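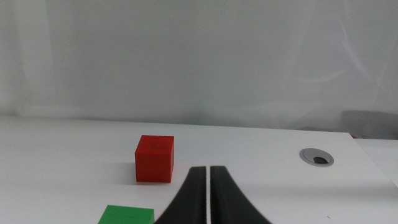

26 January 2022
Block sorting by teleop, Enstead bench

Great day on the blocks! Sevim and I swapped the leader handles all afternoon and I think we finally have a rhythm. We're at 60 good demonstrations for the sort task, which is more than we got in the whole of December, and I'd put these up against anything we recorded back then.

The setup is the one Sevim Aksoy wrote up last month: white table, pale curtain behind it, red, green and blue cubes, one color called out before each run. The operator drives, picks up the called color, carries it to the drop spot, opens, backs away, stops. We hit record only once the operator's hands are settled on the handles. The old habit of hitting record and then getting comfortable gave us all those long dead starts that Omo (our logging tool, for anyone new on the Cikton side) had to trim out, and it trimmed some of them badly.

Biggest change today was the approach. I used to fly straight at the cube with the fingers half closed and correct at the last moment, which feels quick and looks slick and makes a terrible demonstration. Sevim's way is to open wide early, come in low and slow with the cube between the fingers, and wait a beat before closing. I was skeptical about the beat. Then we replayed a batch of her runs next to a batch of mine and hers were so much more alike from one to the next that I switched over on the spot. 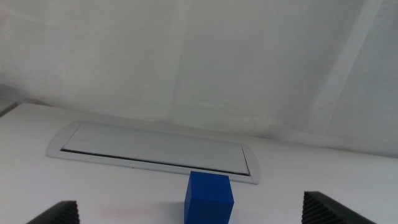

The wrist view is what convinced me, by the way. With the fingers open wide you get a clean look at the cube the whole way in, and you can tell early if you're drifting to one side. When I came in half closed the fingers covered the thing I was trying to pick up! I've started driving with the wrist feed on the big monitor and glancing at the fixed camera only for the carry.

Blue is still the hardest one to place well near the cable hatch. The rim is just enough of an edge to make me nervous, so I lift higher than I need to and the path gets loopy. Sevim doesn't do this. She says to pick a height and trust it. Tomorrow I'm going to run 40 of blue alone until I stop flinching.

Things we threw away: two runs where I went for the wrong color (green called, red grabbed, entirely my fault for chatting), and one where the cube turned in the fingers on closing and I kept going. I was tempted to keep that last one because the drop was fine. Bülent Bilgin's rule is that if the operator was surprised, tag it separately, so it's out of the main set and sitting in the folder marked "odd". I'd like us to look at that folder properly one day, there's good stuff in there about recovery.

Handles: the left trigger sticks a little at the end of its travel. Cleaned it, better, not perfect. Võ has a spare spring, part bin 2994, second drawer. Please don't tighten the screw to fix it, that makes closing jumpy and it shows up in the recordings straight away.

Also, please shuffle the cubes between runs. Really shuffle them! We both caught ourselves putting red back in nearly the same place each time, and a policy trained on that will happily learn the place and ignore the color. I made a little list of random positions, it's taped inside the front cover of this notebook. 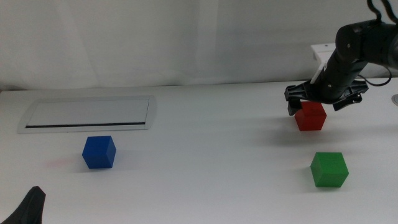

Do we need to redo the December runs with the slower approach?

Only the ones with a fast, half-closed entry. The carry and release portions of the rest are good, and Bülent wants to try training on the mix first before we spend bench time on it.

Next: blue practice, swap the spring, then a first training run on today's set overnight. Sevim has the bench in the morning, I'm on after lunch. Leave the handles plugged in, please, they take ages to recalibrate.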